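Re: [tastberg-users] Moving the list archive off the old box

> The archive is down again. Is it worth keeping it on that machine, or
> should we pay Pelaswood to host it? I only ever use the search, and it
> stops at 2013 for me anyway.

I'd keep the files ourselves and let Pelaswood serve them. Their small plan covers 50 GB and the whole archive is about 22, attachments included. The search stopping early is a separate fault. The index was built with the old Fuline scripts, which skip any month whose mbox has a broken date header. I found seven of those and have fixed them by hand.

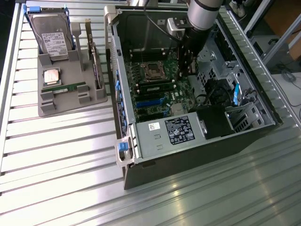 The other thing to settle is the addresses. Older posts still show them in full, and I would like them masked before anything goes public again. The Oksanen script does this, but it also mangles signatures with an @ in them, so I'll run it on a copy first.

If you have your own mail from April onwards, please don't delete it yet. There are 13 messages I can't find in either backup.

Subject lines to follow off list.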